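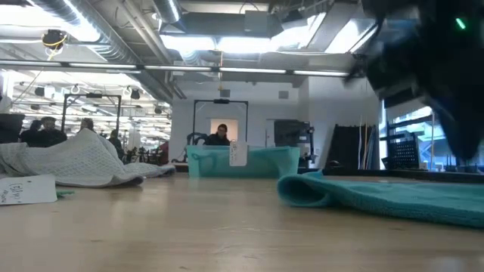
Winano - Zweiarmige Anlernstation für textile Handhabungsaufgaben

Hersteller: Wiltero
Artikelnummer: 1768
Stand der Produktangaben: 26. November 2023

Die Anlernstation Winano dient der Aufzeichnung von Bewegungsabläufen, die einem zweiarmigen Robotersystem durch eine Bedienperson vorgeführt werden. Sie ist für Forschungseinrichtungen, Ausbildungsstätten und betriebliche Entwicklungsabteilungen bestimmt, die Aufgaben mit weichen, formveränderlichen Gegenständen bearbeiten. Hierzu zählen insbesondere das Aufnehmen, Ausbreiten, Falten und Ablegen von Tüchern sowie das Einlegen gefalteter Ware in Behälter.

Aufbau

Zwei Roboterarme sind an gegenüberliegenden Seiten eines Tisches montiert und erreichen gemeinsam die Mitte der Arbeitsfläche. Ein schwarzes Metallgestell umgibt den Arbeitsbereich und nimmt die Halterungen für das Zubehör auf. Die Tischplatte besteht aus Holz und kann bei Bedarf einzeln getauscht werden. Behälter und Textilien gehören nicht zum Lieferumfang und können vom Betreiber frei gewählt werden.

Vorführen von Aufgaben

Die Station unterstützt zwei Betriebsarten. Im Handführbetrieb werden die Arme kraftarm geschaltet und von der Bedienperson unmittelbar bewegt. Diese Betriebsart eignet sich für das Festlegen von Anfahrpunkten und für kurze, einfache Abläufe. Im Fernführbetrieb sitzt die Bedienperson an einem abgesetzten Bedienplatz und steuert beide Arme gleichzeitig über ein Paar baugleicher Führungsarme in verkleinerter Ausführung. Die Greifer werden stufenlos über Fingerbügel geöffnet und geschlossen.

Für das Falten von Textilien wird der Fernführbetrieb empfohlen. Die Hände der Bedienperson bleiben dabei außerhalb des Arbeitsbereichs, und der Stoff wird ausschließlich von den Greifern berührt. Ein Wechsel der Betriebsart ist nur bei angehaltener Aufzeichnung möglich. 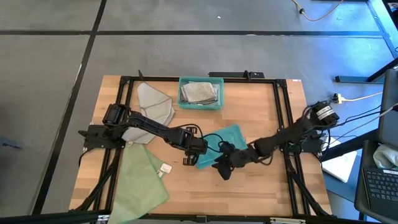

Die Einarbeitung in den Fernführbetrieb solle man nicht zu knapp ansetzen, schreibt ein Anwender in einer Rückmeldung vom August. Das Greifen einer einzelnen Stofflage gelinge anfangs selten im ersten Versuch, und erst mit einiger Übung würden die Vorführungen gleichmäßig genug, um sie für das Training zu verwenden. Er wünsche sich außerdem eine Taste zum Verwerfen der laufenden Aufnahme unmittelbar am Führungsarm.

Eine entsprechende Verwerfen-Taste ist als Nachrüstsatz erhältlich. Für neue Bedienpersonen bietet Wiltero eine Einweisung am Aufstellort an, die auf Wunsch mit den eigenen Textilien des Betreibers durchgeführt wird.

Aufzeichnung und Auswertung

Gelenkstellungen, Greiferöffnung und Kamerabilder werden mit gemeinsamer Zeitbasis gespeichert. Jede Vorführung erhält eine fortlaufende Nummer und kann nach Abschluss als gültig, fehlerhaft oder unvollständig gekennzeichnet werden. Die Durchsicht erfolgt in der Software Grarkudis, die auf dem mitgelieferten Steuerrechner vorinstalliert ist. Fehlerhafte Abschnitte lassen sich dort kürzen - die Rohdaten bleiben unverändert erhalten.

Technische Angaben

Nutzbare Breite der Arbeitsfläche: 121 cm
Nutzbare Tiefe der Arbeitsfläche: 93 cm
Kameraeingänge: 4
Betriebsarten: Handführung, Fernführung, Wiedergabe
Aufstellung: ortsfest, ebener Boden erforderlich

Zubehör

Swati Greiferfinger, schmale Ausführung für dünne Stoffe
Swati Greiferfinger, breite Ausführung für Frottierware
Nachrüstsatz Verwerfen-Taste
Ersatztischplatte

Hinweise zum Betrieb

Vor Beginn jeder Aufzeichnung ist die Grundstellung beider Arme anzufahren. Während der Wiedergabe darf sich keine Person im Schwenkbereich aufhalten. Der Betreiber hat für den jeweiligen Aufstellort eine eigene Gefährdungsbeurteilung zu erstellen.

Die Lieferung erfolgt nach schriftlicher Auftragsbestätigung. Angebote für Einzelstationen und Mehrplatzanlagen werden auf Anfrage erstellt.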